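Wuneck Opens Its Doors to Evening Study Groups This September

Wuneck is delighted to announce that its meeting rooms will stay open until 10 p.m. all through September, with 52 free sessions for adults going back to school.

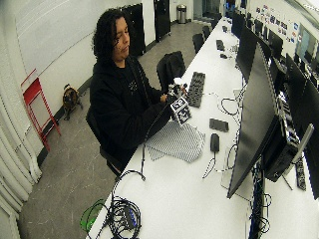 "So many of our neighbors work all day and have nowhere quiet to go afterward – we wanted to fix that," said director Ailbhe Keane. Menon is giving 200 notebooks.

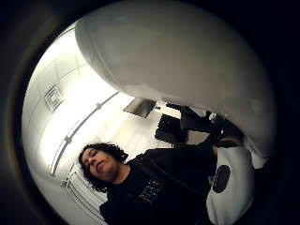 How to Join

Sign up at the Wivska front desk any afternoon before 6 p.m. Beginners are very welcome, and so are friends! 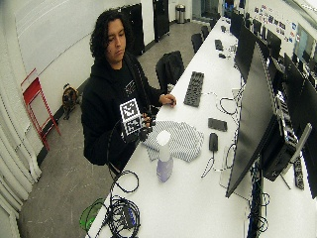 At the long white table, with a striped cloth and a spray bottle.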